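Sumaiya Weerasinghe
5/6/19

Thread on holiday rental listings, and what I've learned to distrust in them after a week of trying to book one cottage for two people. Long one. Mute me if you like. 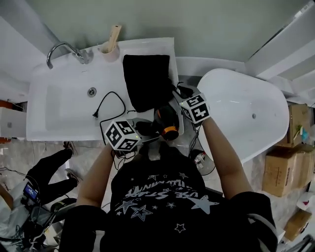
The plan was simple. Eight nights in August, somewhere near Coltness, one bedroom, a kitchen you can cook in. I had 170 a night to spend and I was ready to spend it.

First word on my list: "nestled." I've now read so many listings with this word that I can tell you what it means. It means the road is bad. Every nestled cottage had a review from somebody who scraped the underside of their car.

Second: "sleeps four." No it doesn't. It sleeps two and has a sofa. If the sofa folds out, the listing will say "cleverly designed." If it doesn't fold out, the listing will say "flexible."

I asked one owner how wide the sofa bed was when open. She wrote back that guests had always found it very comfortable. I asked again, with the word "inches" in it. She said she'd measure next time she was over. That was the last I heard.

Third: "a short stroll to the village." I've started putting the address into a map before I read anything else. If there's no address, I look for the name of the lane. If there's no lane, I move on, however nice the garden sounds.

The shortest short stroll I checked was 2 miles. Along a road with no sidewalk. I like walking, I walk a lot, but I don't want to do that with a bag of groceries in August.

Then the fees. The nightly price is the price of getting you to click. After that comes cleaning, linen, a "booking service" charge and in one case a "welcome charge," and I'd love to know what I was being welcomed with at that price.

I asked about the welcome charge, by the way. It covers the welcome folder.

Jamby (the site I used most) has a button that says "show total price." Fine, good, that's what the button should do. Except it resets every time you change the dates, so you think you're comparing totals and you're comparing one total with one teaser.

I wrote to Jamby about it. The reply thanked me for my feedback on their app. I was on the website.

Also on Jamby: "only one left at this price!" It's a cottage. There is one of it. There was always going to be one of it.

A few of you are asking about reviews. I read them all, and I've stopped caring about the average. Nearly everything sits in the same narrow band near the top. People are polite, they met the owner, the owner left them a cake.

What I do is search inside the reviews for dull words. Water. Pillow. Stairs. Smell. Flies. You get a much better idea of a place from three people mentioning the stairs than from thirty people who "can't wait to return."

"Can't wait to return" is doing a lot of lying, too. I sent one owner a message asking how many guests come back. She said "some do!"

Now the word "private." I've come to believe it has no legal or moral force whatsoever. Private terrace, private garden, private entrance. I want to know who else can see me eat breakfast.

One place had a private terrace and a second private terrace for the cottage next door, and from reading both listings side by side (same owner, different page) I'm fairly sure they are one terrace with a planter in it.

My friend Aroha Paewai thinks I'm being unfair. She rented out her late aunt's place for two summers and says owners get asked the same questions over and over by people who never book. Okay. I believe her. I'd still like the width of the bed.

Aroha's other point, and this one I'll give her: owners copy each other. One person writes "sun-drenched" and books up, so the next person writes it, and then it's on a place that faces north. She admits she used "tranquil" herself. There was a dairy farm across the lane.

She also told me the "flexible check-in" line is mostly aimed at people who won't ask. If you do ask, it's four o'clock.

"Well-equipped kitchen." Ask for a list. I asked six owners and got two lists. One of those included "bowls." The other was very good and told me there was no oven, which the listing had not gotten around to mentioning.

"Recently renovated." When? One page says recently renovated and has a review from years back that also calls it recently renovated. At some point it's just the house.

Deposits. Please read this bit even if you skip the rest. Two places wanted the full amount up front with no refund inside the last eight weeks. That's their right, but it was at the bottom of a page headed "House Rules," after the part about recycling.

One of them goes through an agency called McKinnon. I phoned to ask if the terms were negotiable. The man was pleasant and said no, then said the owner "might take a view," then said no again. I hung up knowing less.

And the insurance add-on they offered at checkout, already ticked, covers you if you cancel for a list of reasons. I read the list. I'm sure somebody has had one of those reasons.

Somebody in the replies says just stay in a hotel. I looked! The one nearest Coltness calls its breakfast "artisanal" and charges extra for it, so we're back where we started.

Where I've ended up: a plain listing for a place called Sanier. It has one bedroom, a stove, an oven, and a table that the owner says wobbles. Total price in the first line. The description says the view is "of a field, partly."

I wrote and asked about the bed, the stairs, the water pressure and the walk to the store. I got four answers in the order I asked them. The water pressure answer was "not great upstairs, fine downstairs."

Naturally I'm now suspicious that this is a technique. Aroha says I need help.

Paid the deposit this morning anyway — 30 percent, rest due on arrival, and I have that in writing. I've asked for the terms as a separate document and she's sending them tonight.

If anyone has stayed near Coltness in August, I'd like to hear about the flies. Only the flies. Please don't tell me it's magical.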